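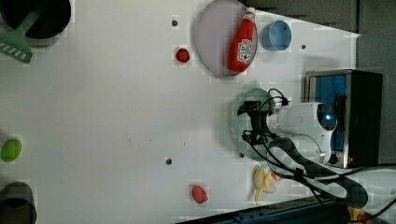 A ketchup bottle, a gray-rimmed plate and a little light blue cup, along with strawberries and the green spatula in its pot.

27 shares | 16 comments

Last month I asked what you all do with the bits and pieces that pile up on the kitchen table over the course of a day, and my goodness, you had opinions! I read every one of your notes over a pot of tea, and I've been thinking about them ever since, mostly while standing at my own table with a bottle in one hand and a plate in the other.

Puspita Hidayat wrote from Gelham to say that she clears in the same order every evening, food first, then anything that holds a drink, then plates, and the cooking things last of all. She learned it from her aunt, who ran a lunch counter there for many years, and she says her two boys can now do the whole table in 3 minutes if there's a cartoon waiting for them. I tried it her way for a week. It took me a good deal longer than 3 minutes (I stop to eat the strawberries), but I did like having the fruit out of the way before I started stacking anything.

Irfan Manurung goes at it quite differently. He starts with the biggest thing on the table and works down, so the pot goes first and the little cup is the very last to leave. His feeling is that once the pot is gone you've got elbow room, and the rest looks like much less work. He also keeps his ketchup in the cupboard by the stove and has asked me to tell you so, as we had 74 replies on the ketchup question back in January and he felt his side was badly outnumbered. Consider it told, Irfan!

I've ended up somewhere between the two. The fruit goes back in the bowl, the bottle goes home to its shelf, and then I put the spatula in the sink and carry the pot over after it. Plates and cups I leave until the kettle has boiled, and I know some of you will have something to say about that, but it suits me, and I get to sit down for a few minutes with the table half clear.

A few of you asked about banana peels as well. Mine go straight into the scrap pail under the sink, chopped up a little if I have a knife out already, and from there to the compost heap behind the shed. I'd love to hear from anyone who cooks with them, as my neighbor swears by a curry she makes and I haven't yet been brave enough to try it.

Write in with your own clearing order before the next issue, and do tell me where the ketchup lives at your house.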